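Trulbridge Household Word List

A list of 1,819 everyday English words for things found in the home, each with a short definition and a spelling note. It was put together for adult learners and for people who write simple worksheets.

Contents

words.csv holds the list, one entry per line.
notes.txt explains the spelling notes.
changes.txt records edits between versions.

Columns

word: the entry in lowercase, singular where a singular exists
room: kitchen, bath, bedroom, workshop or general
level: 1 to 5, where 1 is the easiest
definition: plain text, 40 words or fewer
variant: British spelling, if it differs

Sources

The first version grew out of class handouts kept at Stalent. Entries for tools and toys were added in July from the Lernex glossary, with permission. Brand names were removed. Words with more than one household meaning get a separate line for each, so "board" and "block" both appear several times.

Known problems

Level ratings come from 3 raters and they did not always agree. Where they split, the middle value was used. The workshop entries are thinner than the kitchen ones. Some definitions still use a word that has a higher level than the entry itself. 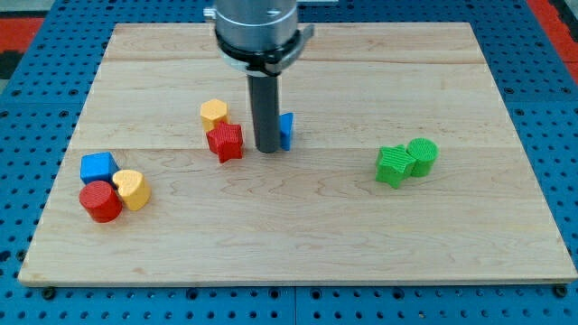 Can I use the list in a printed workbook that I sell?

Selling is allowed as long as the list name and version number appear somewhere in the book. Changed definitions should be marked as changed.

Loading

The file is UTF-8 with commas as separators. Definitions that contain a comma are in double quotes. The Kütt reader opens it without any settings.

Version 5 is current.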